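家务与门店作业自动化专题讨论会会议纪要

时间:2025年2月14日
地点:Silludstead 办公区二楼会议室
主持:Kwadwo Dogbe
参会:Wutport 项目组、Grekard 门店运营部、Amoah 设备部
记录:项目组文员

一、上次会议事项跟进

1. 设备部已把两套双臂设备的夹爪垫片全部换成软质材料,旧垫片留存备查。
2. 门店运营部提交了后厨和货架作业清单,按耗时排序,已发各组。清单里“擦台面”和“收台面”原先混在一起,会上要求分开写。
3. 采购合同仍在法务处,本次不讨论。

二、主要议题:机器目前能不能干家务和门店杂活

Dogbe 先说明讨论范围:只谈现在能交给机器做的活,不谈三五年后的设想。各组发言时要讲明有没有人在旁边协助,有协助的不能算独立完成。

项目组汇报了台面整理的进展。本阶段计划采集3000条操作记录,目前完成1000条,内容以取放碗、盘、杯子为主。硬质餐具放在空处时,抓取比较稳定;东西一挤,手臂要先绕开旁边的瓶罐,速度明显变慢。薄边的盘子仍是难点,夹爪要贴着盘沿进去,角度稍偏就会把盘子推走。叉子和勺子叠在一起时,经常一次夹起两把,或者一把也夹不起来。

透明容器的问题单独讨论。透明塑料瓶和玻璃罐在反光的台面上,深度读数不稳定,程序有时把瓶子后面的东西当成瓶子本身。项目组认为靠补光只能改善一部分,还要增加这类物品的采集量。

门店运营部的意见比较直接。Grekard 的后厨收一张备餐台,熟练员工用不了几分钟,机器现在做同样的活要多花好几倍时间,中间还要有人看着。如果看着的人不能去做别的事,这笔账算不过来。运营部希望先试打烊以后的活,慢一点没有关系,比如把洗净的盘子放回架上、把空箱归位。

设备部提出,打烊后运行要解决断电保护和线缆走向。手臂外侧的线缆目前有一段垂下来,遇到台边或凳子可能被挂住,建议加线夹并重新固定。另外,夹爪附近的走线外露,沾水沾油都有风险,涉及洗涤的作业暂时不排。

有人问食品类的活能不能一起试,例如切水果、装调料。讨论后一致同意暂不安排。水果软硬不一,开盖、拧盖的力度也没有调好,卫生要求还没有书面标准。

叠毛巾和抹布一项,项目组表示试过,结果不稳定,展开这一步最费时间。运营部说门店对叠得齐不齐要求不高,能放进柜子就行,可以降低标准再试一次。

三、讨论中的不同意见

1. 关于成功的标准。项目组主张东西放到指定区域就算成功;运营部要求杯口朝向、餐具方向都要对。会上没有谈拢,先按两套标准分别记录。
2. 关于场地。项目组倾向继续用布置成厨房的场地,台面上的东西每次重新摆;运营部认为应尽快进真实后厨。Dogbe 的意见是先把台面整理做完一轮再进店。
3. 关于对外说法。市场同事希望写“可替代人工”,参会人员多数不同意。对外材料统一写“在人员看护下协助整理”。

四、决议

1. 台面整理再测200轮,每轮记录用时、人工介入次数和失败原因,掉落单独列出。
2. 测试台面必须包含薄边盘、透明瓶罐和成堆的餐具,不得为了通过率提前清走。
3. 打烊后作业先选3家门店做现场勘察,由运营部定名单,设备部派人同去量通道宽度和插座位置。
4. 线缆加固在下一轮测试前完成,设备部负责,Dogbe 验收。
5. 食品处理和洗涤类作业本阶段不做,叠放布类只做内部试验。

五、其他

运营部反映,看护人员对急停按钮的位置不熟,要求每台设备贴统一标识。设备部同意,2月底前贴完。

项目组提出测试用的碗盘损耗较快,申请补一批,费用走项目日常支出,Dogbe 同意。

下次会议时间另行通知,各组会前把测试记录交给文员汇总。

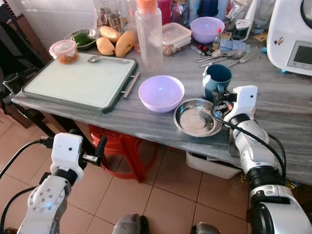

汇总表沿用现有格式,失败原因一栏请写具体物品和具体动作,不要只填“抓取失败”。对本纪要有修改意见的,请直接回复文员。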